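Plultumeck two-arm kit, reviewed by a buyer on a small budget

Kendra Lapointe and I spent most of February arguing over a spreadsheet, so it is lovely to be writing about the kit itself for once. We run a small lab that works on household chores, clothes mostly, and we had money for one proper purchase this year. We went for the Plultumeck pair: two arms, two five-fingered hands, one controller and a crate of cables. I'm very glad we did!

First, the money, which is what people email me about. We set aside 27 per cent of the whole equipment pot for things that aren't robot, and we used nearly all of it. Spare fingertips, a second power supply, the longer cable set (buy the longer cable set, please), electrical work, and a bedroom's worth of furniture. The fingertips are the running cost to watch. A pack is £107 and we get through one faster than the brochure suggests, though we do work the hands hard. Delivery and insurance came to £408 on top of the quote, and Plultumeck only mentioned it at the second phone call. That was my one cross moment with them.

Setting up took us a long afternoon with two people lifting. The manual is good on the arms and thin on the hands. Stamatia Karagiannis, who does our calibration, ended up writing her own page for the wrist offsets and sent it back to the firm, and they've since put most of it in the new version, so you'll have it easier than we did.

And the hands are a joy. We'd been using plain two-finger grippers for years, and for boxes and tins I would still buy those and save the difference. For cloth it's another matter. Being able to pinch a shoulder seam with one hand and keep the other open for the hanger changes what you can even attempt. We have logged over 173 hours on shirts and light jackets now, and I still wander in to watch.

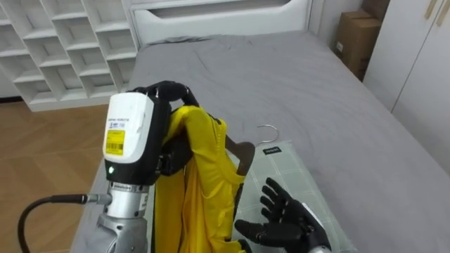 Yellow garment up by the shoulder, hanger part-way in, other hand open and waiting.

Thin, slippery fabric is the hardest thing we give it. Cotton shirts go much better, and knitwear is somewhere in the middle. If your plans include anything slinky, put extra weeks in the timetable as well as extra fingertips in the budget.

Grumbles: the fan in the controller is loud, the carry case for the hands has a useless zip, and the support line shuts at 4 pm. The warranty covers the arms for longer than the hands, so read that page before you sign and ask for the hand extension in the same quote. They knocked a bit off ours when we asked.

Would I buy it again? Yes, same pair, same hands, and I'd order two packs of fingertips on day one. Kendra would like it noted that she wanted the longer cables from the start.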